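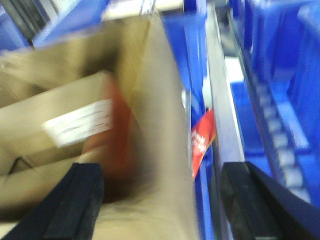 Derkanbridge, Oct 21, 2022

Vandurel Shelf-Picking Cell
Set-up and Maintenance Guide
Section 4: Gripper fingers, wrist camera and shelf reference

Applies to the cell at the Derkanbridge site. Replaces the loose sheets kept in the control cabinet. Prepared by Delia Filip, checked by Radu Preda.

4.1 Before you start

The work in this section needs one trained person at the shelf and one at the panel. Have ready the 3 mm and 4 mm hex keys, a lint-free cloth, a clean empty carton and the finger gauge from the Marinescu tool kit.

CAUTION: The fingers close without warning when the program resumes. Switch the cell to MANUAL and lock the selector before reaching between them.

4.2 Checking the fingers

1. Jog the arm to the SERVICE position and open the fingers fully.
2. Wipe the inner face of each finger with the dry cloth. Do not use solvent.
3. Look for cardboard dust packed at the base of the fingers. Brush it out toward the tip.
4. Set the finger gauge between the tips and close at low force. Both tips must touch the gauge at the same moment. If one touches first, loosen the two base screws on that finger, let it settle and retighten with the 4 mm key.
5. Open, remove the gauge, and close on a single carton flap. The flap must stay flat. A flap that buckles means the force setting is too high; see 4.4.

Note: Fingers are replaced as a pair. Mixing an old finger with a new one shifts the grip center and the shelf reference has to be taught again.

4.3 Checking the shelf reference

The program finds bins and cartons from a reference point on the slotted upright. Repeat this check after the shelving has been cleaned, moved or bumped, and after any change to the shelf brackets.

1. Confirm that both ends of each shelf are bracketed at the same slot height.
2. Push the bins back until they sit square on the shelf. Rims may overlap. A bin must not hang over the front lip. 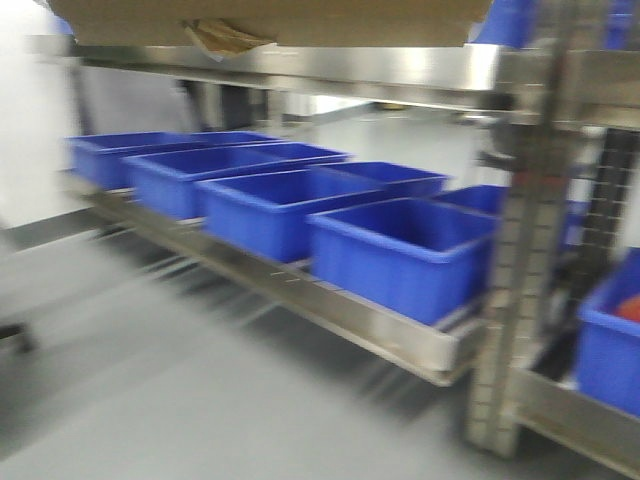
3. At the panel, select REFERENCE, then UPRIGHT. The arm moves to the approach point at 15 percent speed.
4. Compare the offset on the panel with the last entry in the log. A difference of up to 3 mm is accepted. Above that, teach the point again as described in Section 5.
5. Press STORE. The value is not kept if you leave the screen first.

CAUTION: Cartons on the upper shelf must have their flaps folded in or taped. A loose flap can be read as the edge of the carton.

4.4 Grip force

The force setting for cardboard is 4 on the panel scale. Lower it one step at a time if flaps buckle, and run step 5 of 4.2 after each change. Do not go below 3. At that level cartons can slip when the arm turns.

4.5 Return to service

1. Remove all tools from the shelves and from the floor.
2. Unlock the selector and switch to AUTO.
3. Run one empty cycle, then one cycle with the clean carton.
4. Enter the offset, the force setting and your initials in the log.

Repeat 4.2 every 200 hours of run time. Spare fingers are ordered through Floarea Căpraru at the Fatanville store; orders placed after the November stock count ship with the next delivery.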